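Review posted 28/11/2024

# Flunden Dekker dining table, long-term review

We bought the Dekker after our old table split along the middle. I wanted real wood, a top that could be repaired at home, and legs placed so that a person at the corner could sit down without hitting a knee. The Dekker costs $2105 with delivery to the room. That is more than we planned to spend, and I put off ordering it for most of a year.

I'm writing this after one full winter and one humid summer with it. The table gets used for meals, homework, taxes and sewing. It has not been treated carefully.

## Ordering and delivery

The Flunden website lets you pick a length, a leg style and a finish. We chose the middle length, straight legs and the natural oil finish. The confirmation email gave a delivery window in December, and then a second email moved it back a week. The reason given was a backlog at the finishing shop.

The top came in one crate and the legs in another. Two men carried the crates inside and took the wooden packing away with them when I asked. The foam and cardboard stayed with us and filled the recycling bin twice.

One corner of the leg box was crushed, but the leg inside was fine. If you order one, open both boxes before you sign. The form is worded so that your signature means you accept the condition of everything.

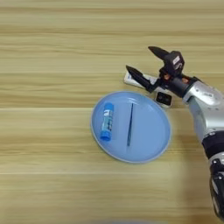
I should also mention the smell. The oil finish had a strong odor for the first several days, something like a paint store with the door shut. We kept the windows cracked and ate in the kitchen. By the second week I only noticed it when I put my face close to the surface.

## Assembly

The legs attach to steel plates that are already screwed to the underside. Each leg takes long bolts with a washer and a spring washer. The kit includes a hex key, and it's a poor one. The corners rounded off before I had finished the second leg, and I switched to a socket set.

The printed instructions are four pages of drawings with no words. Step three shows the washers in the wrong order. The version on the website has this fixed, so use that one.

Put the top face down on a blanket, attach the legs loosely, and then tighten everything once all four are on. Turning it over takes two strong people. Three would be better. I had it together in under an hour, not counting a trip to the garage for the sockets.

The finished height is 30 inches, the same as our old table, and our chairs fit under it with the arms clear of the apron. Check this if your chairs have arms. The apron is deeper than it looks on the website.

## Stability

There is no wobble on our floor, and our floor isn't level. Each foot has a screw adjuster with a felt pad. The felt wore through on one foot in the spring. A replacement set is part number 2726, and Flunden sent ours free after one phone call.

Leaning on the end of the table doesn't tip it or make it creak. My sewing machine used to make the old table hum. On this one I can run it at full speed with a glass of water at the other end and the water barely moves.

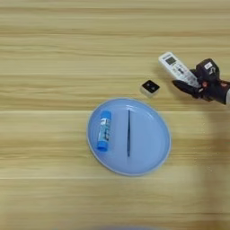
## Compared with the Rorneck

Before we ordered, we looked at the Rorneck table in a showroom. It's cheaper, and the top is thinner. The Rorneck has a hard clear coat, so spills wipe off and you never have to oil it. The trade is that a deep scratch goes through the coating and there isn't much you can do about it at home.

The Rorneck also has its legs set in from the ends. That gives more overhang for a chair at the head of the table and takes away knee room along the sides. My wife preferred it. I preferred the Dekker, and the Dekker won because of the repair question.

Neither one comes with an extension leaf. Flunden sells a pair of end leaves, but they have to be ordered with the table. I'd have liked to know that earlier.
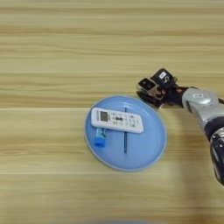

*White remote on a light blue plate, on the tabletop.*

## Care

Flunden recommends Clarnex oil and sells it in small cans at a high price. The same can costs less at a hardware store. You wipe it on with a cotton rag, wait, and wipe off whatever hasn't soaked in. Lay the rags out flat to dry outdoors when you're done, since oily rags can catch fire if they're left in a heap.

I've oiled the top twice. The first time I left it on too long and it turned tacky, and I had to rub the whole thing down again with fresh oil to get it off. The second time I set a timer for 17 minutes and had no trouble.

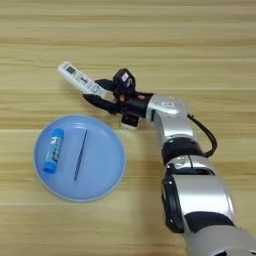

Scratches have been easier to deal with than I expected. I sand lightly by hand, always in the direction of the grain, and then put a little Clarnex on the spot. It helps that the wood runs in alternating lighter and darker bands, because a repaired patch gets lost among the stripes. On a top with one even color I think the patches would show. A ring from a hot pan took more work and is still faintly there if you know where to look.

## Would I buy it again?

Yes, at this price, but I'd order the end leaves with it and I'd ask for better tools in the box. People who don't want to oil a table should get the Rorneck or something like it. The Dekker needs an afternoon of work twice a year, and it shows if you skip it.

**Good:** solid on an uneven floor, knee room at the corners, can be repaired at home, easy to get spare parts.

**Bad:** strong smell at first, bad hex key, printed instructions with a mistake, leaves can't be added later.

Four stars out of five.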